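The Legend of the Hastolow Stone, and Other Things Iltidville Would Like You to Believe

Filed under: Places, Weekend Reading
2 comments

Every small town has a fact it is fond of. Iltidville has five, and they are painted on a board outside the visitor center, where I stood in June with a lukewarm coffee and read them twice.

According to the board, Iltidville is the oldest river settlement in the county. It once had more bakeries than churches. It was nearly the state capital. Its main street is the widest "of any town its size." And a boulder on the hill at Hastolow marks the spot where the founder, a ferryman named Ogundipe, slept on his first night.

I like a good town fact. I would also like to know who checked it.

Start with the capital business. I have now been told by people in four different towns that theirs missed being the capital by one vote. Either that was a very crowded ballot or somebody is rounding up. The library in Iltidville keeps a folder on the subject, and the folder holds a newspaper clipping from 400 weeks or so after the supposed vote, written by a man selling lots on the main street.

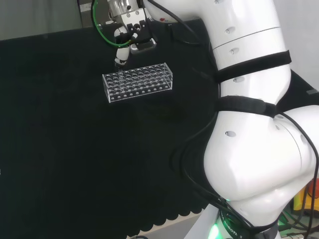 The street is wide, I'll give them that. I paced it and stopped for a pickup truck halfway. But "any town its size" is the kind of phrase that does a lot of work. The sign at the north end gives the population as 800. The sign at the south end says 1000. You can choose your rivals depending on which way you drove in.

Then the bakeries. The old business directory lists three, if you count a feed store that sold rolls. It lists two churches. So the claim holds up, in the sense that three is more than two, and I suppose that's the most solid thing on the board.

The stone at Hastolow is where people get touchy. It sits behind a low fence with a plaque, and the plaque was paid for by the Kasier Hotel, which happens to be the only place to stay within walking distance. Nothing in the ferryman's letters mentions a hill. He complains about mud, mosquitoes and a mule. A man who wrote that much about a mule would, I think, have brought up sleeping next to a rock the size of a delivery van.

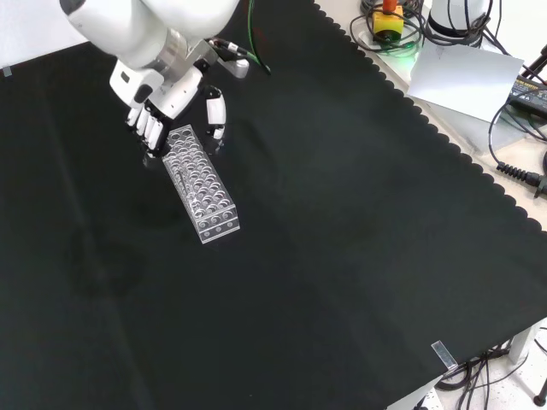
Zainab Ogbonna told me I was reading the letters wrong. Only the ones from his second year survived, she said, so of course they don't cover the first night, and a missing letter doesn't prove a thing either way. She also said that her grandmother called it the Sleeping Stone long before the hotel had a roof on it.

Fair enough. I went back and looked at the dates, and she's right about the second year. I had skipped over that. It still leaves us with a boulder, a gap in the mail and a hotel with a good view of both.

What bothers me is how these things harden. A story gets told at a picnic, then it goes in a brochure, then the brochure gets copied onto a travel site, and before long the travel site is the source for the new brochure. I found the line about the widest street on eleven web pages. Nine of them had the same typo. 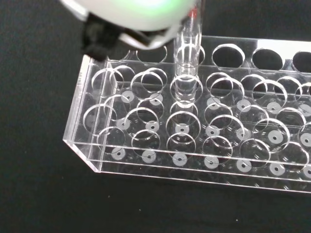

As for the oldest river settlement, the next town down makes the same claim, on a nicer board. Both give a founding year and neither says what was founded. A ferry landing? A post office? One family with a cow? The county records start later than either date, and the clerk I asked just shrugged - she had clearly been asked before.

None of this makes Iltidville a bad place to spend a day. The river path is shady, the pie at the diner is good, and the walk up to Hastolow takes maybe half an hour if you don't stop. Go see the stone. Read the plaque, then read the small print at the bottom of the plaque.

The visitor center closes at 4 p.m., whatever the door says.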